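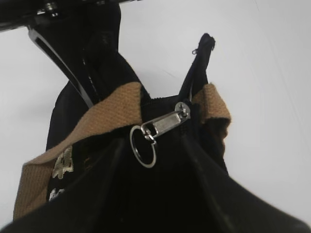
Maximiliano Requena asked whether it could clear a hallway yet, and said he would settle for one that hung up the bags and left the shoes alone. We get that question a lot. The short reply is that the Vurkau gripper can lift a soft bag by its fabric, and that tidying a whole hallway is still some way off.

Vurkau two-finger gripper, by Nurnen

The Vurkau is an electric gripper for light arms. It is meant for handling trials and simple shop-floor work, with bags, folded clothes, pouches and small boxes. The fingers are long and tapered so they can get into a gathered top or under a strap.

Soft goods are harder than boxes. Cloth bunches up under the finger, straps fold over the part you want to hold, and a key ring on a zip pull can end up between the fingers. Set the grip point on the main fabric where you can – a loose strap tends to shift the load as the arm moves.

Opening: up to 60 mm
Wrist camera: included
Weight with camera: 596 g
Fingers: one pair fitted, spare pair in the box
Price: £1,316, excluding VAT
Delivery: 7 working days

What it does well: picking one bag from a clear surface, holding it while the arm moves, placing it in a bin or on a shelf.

What still needs a person: working zips, sorting a mixed pile, hanging a bag on a hook by a twisted strap.

The Biltoda mounting plate is sold separately. Older Yakubu controllers need the November firmware or later.

Page last changed 19 Jun 2021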